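About Storkside Community Seed Library

Welcome! We're a seed library and growing school on the edge of Bakport, and if you have ever stood at a fence wishing your neighbor would hand over a few of those amazing pole beans, you already understand what we do. People borrow seed in spring, grow it, eat most of it, and bring a little back in the fall. That is pretty much how we started, and it is still how we run.

It began with Heino Venckus and a shoebox of tomato seed his aunt had kept going for years. Heino shared it with Evelien Bosman, who taught biology at the time and had a drawer full of lettuces she couldn't bear to lose, and the two of them set up a folding table outside the old Janness feed store one Saturday morning in spring. They went home with more seed than they brought! By July they had a waiting list for a class that didn't exist yet, so they wrote one.

Today our collection holds 239 varieties. Beans and tomatoes take up the most room, followed by squash, peppers, leafy greens and a flower section that keeps spilling into everybody else's shelf space (Joni Saarela is in charge of flowers and is not sorry). We lean toward plants that do well in a short season with heavy clay, as that's what most of us are stuck with. If you garden on sand, come talk to us anyway - the Mendes Road growers have been trialing melons on sand for two summers and love comparing notes.

Borrowing is free. Classes cost $15 and run for two hours, and kids come free with an adult. You'll get your hands dirty in nearly all of them. Our regular classes are:

Seed Saving for Beginners
Wet Seeds: Tomatoes, Cucumbers and Squash
Keeping Your Squash True (hand pollination)
Starting Under Lights
Garlic, Start to Finish

Dilwyn Hopkin teaches the squash class and it fills up fast. Wiremu Kereama runs our school program, which now visits 5 elementary schools in the district. Each class grows one bean from seed to seed, and the kids name their own line. We have a Dragon Toe and a Mrs. Pickle in the collection thanks to them, and Mrs. Pickle is a really good bean.
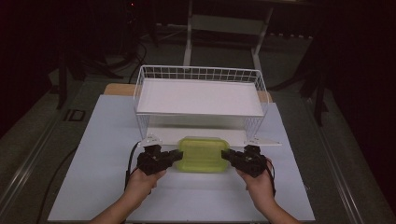 Returning seed is the part new members worry about most, and it's easy. Let it dry until a bean won't dent under your fingernail, or a squash seed snaps when you bend it. Write down the variety, the year, and anything you noticed, even if it's only "rabbits loved it." Paper envelopes are great. For bigger returns, a rectangular plastic container with rounded corners, like the yellow-green one in the photo, is a handy shape for a shelf, and see-through sides of any color let you check on things without opening the lid. Leave your returns at the front desk and one of us will log them and put them through the freezer before they join the shelves.

We don't mind if your crop failed. Really. Come back and borrow again - Evelien lost every one of her leeks two years running and still gives the leek talk.

We're open to anybody who grows things or would like to, with a yard, a balcony or one sunny windowsill. Stop in, look through the drawers and ask us anything. Joni will probably send you home with poppies.

Page updated 08/10/2020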